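Zulldale Filip 70 Compartment Tray, Blue

Moulded plastic tray for sorting small parts at the bench. Fixed dividers, raised rim, stackable when empty. Load limit 8 kg, spread evenly. Sold singly or in packs of 100. Wash by hand – the dividers can warp in a machine.

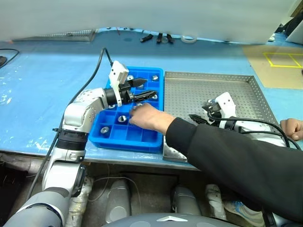

Blue compartment tray in use beside a perforated metal tray.

Lids are ordered separately under the Sornden range. Labels fit the outer rim only. Orders of over 200 trays ship from the Jodness depot and need a delivery slot booked before noon.
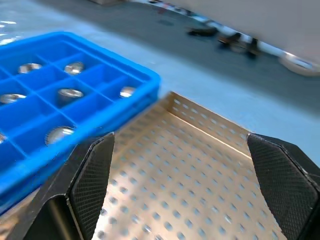 Ecaterina Preda writes that the older Sornden lids also fit the Filip 70, though the corners need a firm press – "ours have stayed shut since May".

Spare lid clips: pack of 8.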